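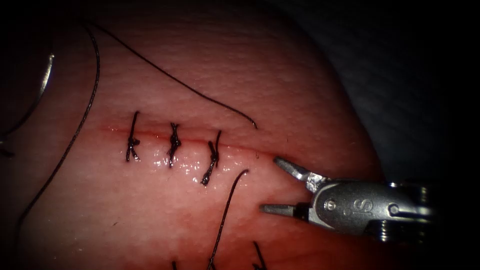 Birley Stitch Set

A picture set and notes on simple interrupted sutures in soft synthetic tissue. Put together by Femi Lawal at the Birley skills room.
Last updated 26/11/2020

What's in it

1,000 stills of stitches at every stage, on 40 practice pads, plus a table of notes on each pad. The subject is the humble interrupted stitch: one bite each side of the cut, one knot, trim, move along. I love this stitch. It is the first one most people learn and you can keep getting better at it for years, and I wanted a set that shows the middle of that road as well as the tidy end of it. Crooked stitches are in. Bunched knots are in. Tails that should have been cut a bit shorter are very much in!

Folders

pads/ holds the stills, one folder per pad
notes/pads.csv is the pad table
notes/stitches.csv has one row per finished stitch
notes/words.txt lists the words we use and what we mean by them
spare/ is stills we liked but couldn't match to a pad

The pads

All the pads are the pale, soft Prornell kind with a fine surface. We tried the firmer Miveck ones in August and gave them up after a couple of afternoons. They hold their shape nicely, but the edges of a cut don't want to move, so you never get the lovely little gather when a knot comes down snug. The Prornell pads do gather, and they also tear if you pull too hard, which is a good teacher.

Pads are used damp. A dry pad grabs the thread and you end up learning bad habits about tension. The shine that comes with this can be a nuisance, as bright spots tend to land right beside the knots. We left those pictures in, and the column called glare (none, some, lots) lets you sort them out if you'd like a calmer set.

Keep used pads flat in a lidded tub. Rolled up, they remember it, and the next person's cut will gape at one end.

The thread

Dark braided thread throughout, from Weldu, cut into 50 cm lengths. Dark on pale is a treat to look at and makes the tails easy to follow. A longer piece saves changing over, but it loops about on the pad and finds its way under the stitch you're tying. Loose lengths turn up in plenty of the stills. They are marked in the table as loose_thread and don't count as stitches, even when they cross the cut.
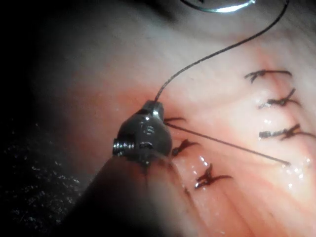 Tied knots with short trimmed tails, and the curve of the needle near the top.

How the stitches are described

Each row in stitches.csv has the following:

slant: straight across, leaning left, leaning right
knot_place: on the line, to one side, can't tell
knot_shape: neat, bunched, loose
tails: both short, one long, both long, can't tell
spacing: gap to the next stitch, as even, close or wide
remarks: free text, sometimes a bit chatty

On knot_place: textbooks would have every knot sitting off to one side of the wound, and I used to fuss about it. A knot on the line is easy to nudge over once the throws are down, so we record where it sits and leave it at that. On tails, anything the length of the knot or less is short. We judge this by eye. Two of us did the first 25 pads separately and then compared, and slant was where we disagreed most — a stitch that leans a tiny bit looks straight to one person and sloppy to another. Where we couldn't settle it, both answers are in the remarks.

Good for

Learning to look at spacing and tension before you pick up a needle. Talking over stitches in a group. Sorting and labelling practice. Drawing, too: one of our learners has been copying the knots in pencil and they are beautiful.

Not so good for

Anything about real wounds or healing. The pads are synthetic and don't swell, bruise or complain. There are no running stitches, no mattress stitches and nothing buried. Colour isn't matched between pads either, so please don't read anything into one looking pinker or more peachy than another.

Known problems

Some rows in stitches.csv have no spacing because the neighbouring stitch is out of view.
A few stills sit in the wrong pad folder. If you spot one, tell me the file name and I'll move it.
The word "throw" is used two ways in the older remarks, once for a single loop and once for the whole knot. I'm fixing these as I come across them.

Using and sharing

Free to use for teaching and study. Please say it came from the Birley Stitch Set and keep words.txt with the table. Corrections and better words for "bunched" go to Femi Lawal at the skills room.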